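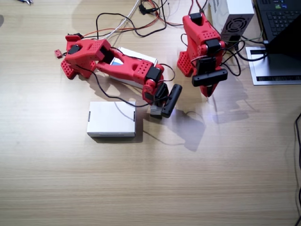
The two red arms on the long table, the week the budget was due.

Ákos Erdős had until noon to turn in one page, and the page had one line on it. The line said "Arms, two," and after it there was a space for a price.

He worked for Hoekstra, a company that packed replacement parts for dental chairs. The parts were small and the boxes were small, and the people who packed them had asked for years to have the work made easier. In the spring the owner, a woman named Lidia, came back from visiting her brother's plant in Ulholm and said the brother had arms. She wanted a number for arms.

"What kind?" Ákos asked.

"The kind that pack," she said.

So he got a quote from Cetberg, who sent a salesman with a tablet and good shoes. The salesman walked the packing line twice and ate lunch with them. The quote came a week later and ran to 16 pages. Lidia read the last page first, put it face down on her desk, and told Ákos to find out what they could learn for less.

What they could learn for less came as a kit. He bought the printed parts, the servos and the boards for $1,487, both arms together, and put it on the tooling account. He spent $190 on spares because the parts list told him to. The laptop came from receiving, where it had been used for labels.

His nephew Stuart helped him put the arms together over four evenings. Stuart was good with the screws and bad with the instructions, and Ákos was the other way around. They used the long table in the back office. On the fourth evening an arm closed its jaws on a gray block, lifted it the height of a coffee cup, and put it down again. Stuart wanted to film it. Ákos wanted to see it done 20 more times, and they stayed until ten.

It did it 13 times out of 20. He wrote that on the back of an envelope.

By the time Lidia asked for the page he had a folder of envelopes. He sat down with them at seven in the morning with the door shut.
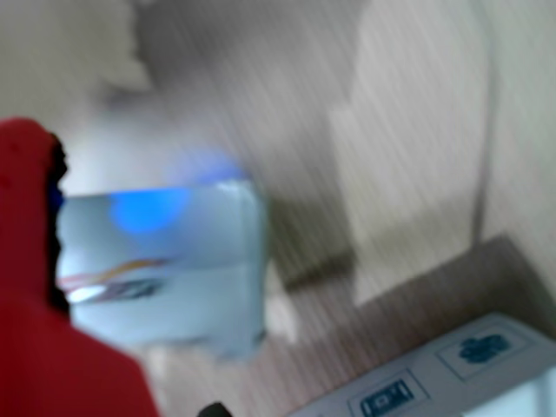

Money was easy to add up when it had a receipt. He put the kit on one line and the spares on the next, and then he started on the things without receipts, and this took him most of the morning. There was his own time. There was the table, which the office had been using for something else. There was cable. He had never bought so much cable in his life, and he had a still from the bench pinned over the desk where thin colored lines that might have been wire, orange and purple and dark blue, ran in a curve across the front of a pale blue box with a bright blue light on it. He looked at it when he got to the cable line and raised the figure. A real installation would need trays and covers, and someone who knew how to put them in.

He wrote $575 for that and thought it was low. He left it.

At nine Dolores came in from packing for the stapler. She had been on the line longer than he had been at the company.

"Is that my replacement?" she said, and nodded at the arms.

"It got 13 out of 20."

"At what?"

"Picking up a block."

She thought about it. "How long does it take?"

"Eleven seconds. When it works."

"Who picks up the other seven?"

He had not put that down. He wrote "attendant" on the page and drew a line after it, and she took the stapler and left.

The attendant was the largest number on the page. He checked it twice against the payroll sheet. A person had to stand there for the misses, and if a person was standing there anyway, the person could pack. He tried it with one arm and then with two. He tried it with the arms doing only the heavy cartons, but the kit arms could not lift a heavy carton and the Cetberg arms were what they had said no to in the first place.

Then he tried it another way. He took out the packing line and put in the counting bench, where the little bags of screws got sorted before anyone boxed them. The bags were light. A miss there fell in a bin and could be picked out at the end of the shift. It was also the job that everybody traded away, and Dolores had once given up a Christmas Eve to get out of it.

He did not need an attendant at the counting bench. He needed a guard, a better gripper and three months.

At twenty to twelve he typed it up clean. He crossed out "Arms, two" and put "Counting bench, trial." Under it he asked for the second gripper, the guard, the cable work and a set of spares, with the kit shown as already spent. He asked for a decision on the big purchase to be put off until August. At the bottom he wrote 2026-05-28 and signed it.

Lidia read it standing up. She read it from the top this time.

"My brother has six," she said.

"What do they do?"

She had to think. "One of them stacks pallets," she said. "I didn't see the others going."

She initialed the page and handed it back. Then she asked who was supposed to order the guard – him or purchasing – and he said he would do it, and went to find the catalog from Stuminden, which someone had been using to prop up the window.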